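Sealer dwell time vs. leak rate on laminated snack pouches
Packaging and Co-packing > Flexible film > Sealing

chinyere_a wrote:
Running a small nut and chip co-packing line, one vertical form-fill-seal machine, about 3000 pouches a shift. Film is a three-layer laminate from Trurkent with a polyethylene sealant layer. Since December the dunk test has been giving me leakers at the end seal, always at the point where the back fin crosses it. Side areas are fine. Jaw temperature is set at 187 C and dwell is 874 ms. I have already replaced the PTFE tape and checked the thermocouple against a second one.

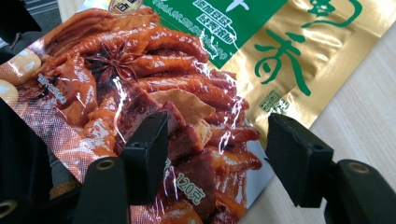 The leaks are channel leaks, a thin stream of bubbles under water at low vacuum. Dye confirms it. No burnt film, no visible wrinkles at the crossing. The old roll stock from the same supplier ran clean at the same settings. I would like to fix this without slowing the line.

filmguy_ob wrote:
Your fin crossing has four layers of film and the rest of the seal has two. The step between them is where sealant has to flow and fill. If the new rolls have a thinner sealant layer, there is less material to fill the step and you get a channel. Measure the total gauge of old and new film first. Ask Trurkent for the layer breakdown as well, because total gauge can stay the same while the split changes.

187 C is already high for plain polyethylene. Going higher will thin the sealant further.

dwell_first wrote:
Disagree on temperature. Setpoint is not interface temperature. With four layers the heat has farther to travel, and at the crossing the inside may be well under what the display says. I would push dwell before blaming the film.
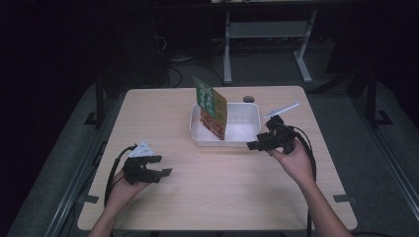 Does a longer dwell reduce line speed on an intermittent machine?
It depends on what else is in the cycle. If the film feed is the slow step, you can often take the extra dwell out of idle time. If the jaws are the slow step, every added millisecond comes straight off the rate.

filmguy_ob wrote:
She is at 874 ms. That is a long dwell for a small pouch. I run a similar structure at less than half of it. Anyone who needs more than that has a pressure problem or a film problem.

dwell_first wrote:
Or a jaw with poor heat recovery. You are comparing two different machines.

chinyere_a wrote:
Jaws are the slow step on mine, so no free dwell. I measured gauge this morning at 6 points across the web on each roll. Total thickness matches within the resolution of my micrometer. I have written to Trurkent for the layer split. No reply yet.

Fill is also a factor I left out. Broken chips and salt fall late, and the end seal closes on whatever is in the way. 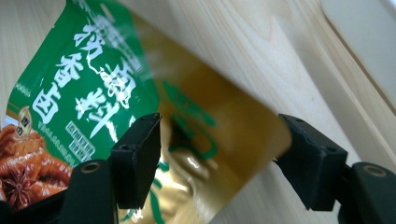

I stopped the auger and made a run of empty pouches at the same settings. They still leaked at the crossing, fewer than before but not zero. Product in the seal is therefore part of it and does not explain all of it.

Oluwaseun Bassey wrote:
Do a pressure check before anything else. Put carbon paper between two sheets of plain paper, close the jaws cold, and look at the print. You want even marks along the full width. Then repeat with film folded to four layers in the middle and two at the sides. If the print goes pale right next to the fold, the jaw face is too hard to follow the step. We had this on a Lawal machine and cured it with a softer silicone backing on one side. Serrated jaws also do better than flat ones here. Which type do you have?

chinyere_a wrote:
Flat, both sides. I will do the carbon test tonight after the last run.

dwell_first wrote:
Flat jaws with a fin seal would have been useful to know in the first post.

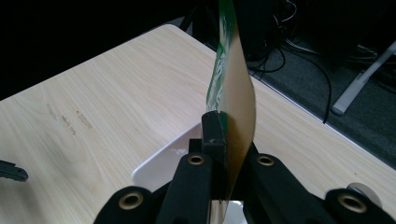 Gauge readings can mislead in another way, and this applies to filmguy's point too. A micrometer compresses soft film and hides differences in stiffness, and stiffness is what decides whether the fold lies flat in the jaw. Bend a strip of each roll by hand and compare. Heavier stock makes the effect easy to see: a thin printed sheet, green on one face and plain tan on the other, held upright in a clamp at its lower end, still takes a gentle curve over its length. Film does the same on a smaller scale, and a roll with more curl will lift the fin just before the jaws close.

filmguy_ob wrote:
Curl I will accept. It also changes with storage humidity if there is a nylon layer in the structure.

chinyere_a wrote:
No nylon. Carbon test result: print is even with the jaws empty, and with the folded film there is a pale band on both sides of the fold. Wider on the left. I have asked Vonivum to quote a serrated pair and a silicone insert. The insert is cheaper and goes in first.

Oluwaseun Bassey wrote:
Check the jaw parallelism on the left while it is apart. Drop the temperature a few degrees once the insert is in, then work back up in small steps with a dunk test at each one.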